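Galeria: a automação na Asska e quem trabalha com ela
Agosto de 2025

A Asska limpa e prepara casas mobiladas, hotéis pequenos e salões de eventos. Há dois anos que parte do trabalho deixou de ser feita só por nós. Primeiro vieram os aspiradores autónomos nos corredores, depois o carrinho que leva roupa entre pisos, e desde junho há um grupo que passa o turno a gravar tarefas domésticas com garras de mão, para que um braço robótico as aprenda.

Esta página junta notas sobre o que mudou nas equipas. Os textos são de Dalia Lepik, que coordena os turnos, com contributos de quem faz o trabalho.

O turno de gravação
São 4 horas por dia, com pausa a meio. Quem grava repete gestos que já fazia antes: endireitar uma almofada, pegar num pano, pousar uma jarra no sítio. A diferença é que o faz com uma garra em cada mão e mais devagar. Riaan Mtshali esteve seis anos nos quartos e diz que a primeira semana foi a pior, porque a mão quer fechar antes da garra. Agora prefere este turno ao da lavandaria.

Nem tudo o que se grava serve. Uma sessão típica dá 60 repetições, e a equipa do projeto Dasus devolve as que ficaram apressadas ou tapadas pelo corpo. No princípio isso caiu mal. As pessoas liam a devolução como uma crítica ao trabalho delas. Passámos a rever as gravações em conjunto, no fim da manhã, e as queixas diminuíram.

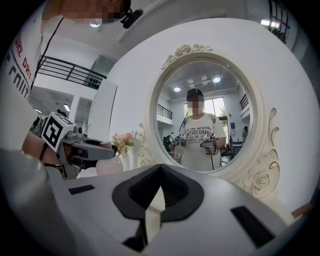
A decoração é a parte mais demorada da formação, e foi Kazimiera Dudek quem escreveu as regras para ela. Na limpeza normal, uma sala destas faz-se de memória: sabe-se onde se pode agarrar e onde não se toca. Para gravar, é preciso dizer tudo em voz alta e acordar uma ordem. Um espelho oval com moldura branca trabalhada, com rosas em relevo, obriga a decidir por onde se começa e até onde a garra se pode aproximar. A jarra branca com flores artificiais ao lado dele entra na lista de peças que só se seguram pelo corpo, nunca pelo arranjo. Kazimiera já fazia isto há anos sem lhe chamar regra. O documento dela tem hoje 40 entradas e é usado também para formar quem entra para a limpeza manual.

O que mudou nos horários
O turno da noite perdeu os corredores, que ficaram para os aspiradores Kivi. Duas pessoas passaram para a manhã a pedido delas. Uma terceira não queria mudar e ficou à noite com a supervisão das máquinas, o que significa esvaziar depósitos, soltar rodas presas em franjas de tapete e responder aos avisos no telefone. O subsídio noturno manteve-se.

O que mudou no corpo
Menos peso nos braços, sobretudo por causa do carrinho da roupa. Em troca, quem grava queixa-se dos pulsos e do pescoço. Depois de várias conversas, limitámos os blocos seguidos e passámos a alternar gravação com trabalho normal de sala. Kwesi Kpodo, que trata da segurança, ainda acha os blocos compridos — o assunto volta à mesa no outono.

O que ficou por resolver
O pagamento das gravações. Neste momento, a hora de gravação vale o mesmo que a hora de limpeza, com um suplemento fixo de 200 por mês. Parte da equipa entende que o saber de quem grava devia contar mais, uma vez que fica registado e continua a ser usado. A direção ouviu e ainda não respondeu.

Também falta saber o que acontece quando o braço começar a trabalhar nas salas. O primeiro ensaio está previsto para a casa de Gundadton, com duas pessoas da equipa presentes em todos os turnos. Os nomes serão afixados no quadro da copa.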